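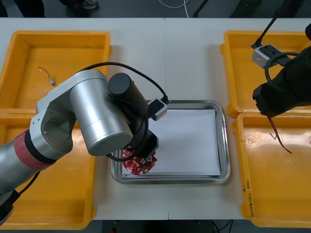 Jirnex Product Desk | Jan 15, 2022

Ivham Neutral Cleaner Concentrate, 600 ml

Ivham is a low-foam, neutral cleaner for hard surfaces in workshops, packing rooms and school labs. It removes skin oil, light machine oil, pencil and graphite marks, label residue that has already been softened, and general dust film. It is sold as a concentrate and must be diluted before use. It contains no bleach, no ammonia and no added scent. The liquid is clear with a slight blue tint and thins out to colorless once mixed.

The product is a cleaner only. It does not disinfect, and no claim of that kind is made on the label or on this page.

Specifications
Bottle size: 600 ml
Standard mix: 60 ml concentrate to 3 liters of water
Form: liquid concentrate
Foam: low
Scent: none added
Color: pale blue, colorless when diluted
Closure: screw cap with tear ring
Lot size: 2,505 bottles
Storage: indoors, upright, above freezing

Suitable surfaces
Painted metal, powder-coated metal, stainless steel, glass, glazed tile, sealed wood, melamine and most rigid plastics, including polypropylene, polyethylene and ABS. Clear acrylic can be cleaned at the standard mix, but use a soft cloth and plenty of liquid. A dry cloth pushed over a dusty acrylic sheet will scratch it whatever cleaner follows.

Not suitable
Unsealed wood, bare cast iron, leather, paper labels that must stay readable, and any part that will be soldered or glued without a further rinse in plain water. Raw aluminum should not be left to soak. Do not use on live electrical equipment. Test first on old or chalky plastics, where the outer layer may come away on the cloth as color.

Mixing
Put the water in the pail first and add the concentrate second. Stir once. Cold tap water is fine. Warm water shortens the wait on oily film but makes no difference on dust. In hard water areas, a faint haze may show on dark surfaces after drying. Wipe it off with a second cloth dampened in plain water.

A stronger mix leaves more behind and does not clean faster on light soil. For heavy oil, go to a solvent product in the Jirnex range and follow with Ivham at the standard mix.

Use the diluted cleaner the same day. It is not preserved at that strength and should not be kept in spray bottles from one week to the next.

Method
Brush or vacuum off loose dirt. Apply with a damp cloth or a trigger sprayer, working from the top down. Leave it on the surface for one minute. Wipe with a clean part of the cloth, turn the cloth, wipe again. Corners and the inside of rims hold more residue than flat areas and can be worked with a nylon brush. Dry stainless steel with a lint-free cloth, following the grain where there is one.

For adhesive left by labels, lay a cloth soaked in the mix over the spot, wait until the edge lifts, then use a plastic scraper. Metal scrapers leave grooves that catch dirt from then on.

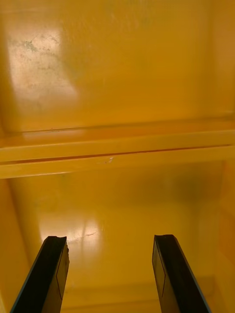 One buyer wrote in September that the standard mix left streaks on glossy plastic under strong overhead light, and asked if a weaker mix was allowed. The streaks had gone when the dose was halved, the same message went on, but pencil marks then took two passes. Both results match our own bench tests. Half strength is allowed on any listed surface and is the better choice for glossy finishes with dust film only. It should be written on the pail or sprayer so the next person does not top it up at the wrong rate.

Other questions received on the same point concern microfiber cloths. They work well with Ivham, provided they have been washed without fabric softener. Softener coats the fibers and is carried onto the surface, where it reads as a smear.

Packaging and ordering
Single bottle: order code JX-IV-600
Dosing cap, 60 ml, marked on the inside: order code JX-IV-60
The dosing cap is sold separately and fits the current bottle neck. It does not fit the older narrow neck. If the tear ring on your bottle is white, you have the current one.

Bisness account holders can order by the carton. Cartons are not split. Bottles are shipped upright with the cap sealed, and a bottle with a broken tear ring should be reported before it is opened.

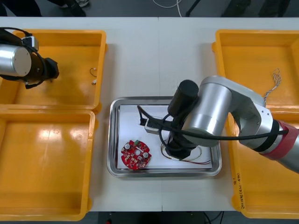
Storage and disposal notes
Text: Zúñiga Technical Writing, for Jirnex

Keep the concentrate in its own bottle with the label facing out. Do not pour it into drink containers or unmarked jars. A closed bottle keeps for three years from the date on the shoulder; an opened one should be used within a year. Concentrate that has been frozen separates into two layers and will not mix back evenly. Discard it.

Gloves are advised for mixing and for long cleaning sessions. The diluted product is mild but removes oil from skin as it does from other surfaces. Rinse splashes from the eyes with clean water and read the safety sheet for anything beyond slight irritation.

Small amounts of used mix can go down a sink connected to a sewer, with the tap running. Mix that has picked up machine oil is treated as oily water under local rules. Empty bottles are rinsed twice, and the rinse water may be used in the next pail. Remove the cap before recycling, as the cap and bottle are different plastics.

The safety sheet ships with each carton and is available on request for single bottles. Quote the lot code printed under the base.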